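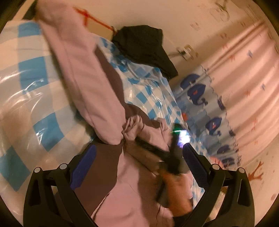

When does the Brasness clothes swap come back? It's back in February, in the Oveck Road hall, and this time it runs for the whole day instead of just the morning.

So yes, the rumours were right! I've been pestering the organisers since the summer and they've finally put a notice up on the hall door (November 2023, it says at the top, so it's fresh). I went past it twice on my way to the chemist before I noticed, which tells you how much attention I pay to that door.

If you missed the last one, it's very simple. You bring clothes you don't want, you get a paper token for each thing, and you spend your tokens on whatever you like off the rails and tables. No money changes hands apart from the tea. Leftover tokens can be kept, and I've got a small stack of them in the kitchen drawer from the spring swap that I'm told are still good. I checked. Twice.

The big change is the limit. Last time you could bring as much as you could carry, and some people can carry a great deal, so by ten o'clock the stage was heaped up and the sorting tables couldn't cope. In February it's 8 items each, and that includes scarves and belts. Shoes don't count towards the limit but they have to be in pairs and tied together. I did ask about hats and got a shrug, so take a hat and see what happens.

Entry is by ticket this time as well. They're free, but there are only 50 for each session and there'll be a morning one and an afternoon one, so that's 100 tickets in all. You pick them up from the Vitale café on the corner, where they're keeping them in a tin by the till. When I popped in for mine there were 46 left for the morning, and that was before the school run, so I wouldn't hang about if you like an early start. The afternoon lot had hardly been touched. My advice is to go for the afternoon if you're after coats, as the morning crowd always goes straight for the dresses and knitwear (I say this as part of the morning crowd). 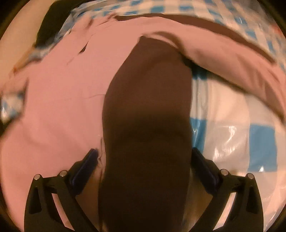 Soft things laid out on the table.

There'll be a mending corner too, which I'm very pleased about. The sewing group that meets at the Nullov Centre is bringing two machines and a big box of buttons, and they'll do small jobs while you wait: hems, loose seams, a pocket that's come away. Zips are a different matter. They'll take zips home with them and you collect the following week from the centre, and they'd like a donation towards thread for those. Please wash things first. They've asked me to say it nicely, so I'm saying it nicely.

What they can't take is underwear, swimwear, pillows, duvets or anything with a battery in it. Children's clothes are fine up to any age, and school uniform is very much wanted, especially the green Brasness Primary jumpers, which went in minutes last time. If you have a bag of those sitting in a wardrobe, you'll be the most popular person in the hall. Uniform can be dropped at the café ahead of the day as well, and it doesn't come out of your limit.

Parking is the usual headache. The hall car park will be shut to make room for the tea tent, so it's the Oveck Road bays or the field behind the bowling green, weather allowing. The 46 bus stops right outside and the driver will let you on with a suitcase, because I've done it.

I asked what happens to whatever's left at the end, as there's always something. Coats and warm things are going to the winter shelter collection, and the rest will be bagged up for rags. Last time I came home with a corduroy skirt, a man's raincoat that fits me perfectly and a tablecloth I had no need of at all, and I've worn the raincoat nearly every day since. The tablecloth's going back in.

Doors open at half past nine for the morning and one for the afternoon. The tea is a pound and the flapjacks are whatever you think they're worth. If you can spare an hour for putting up rails the evening before, leave your name at Vitale when you get your ticket.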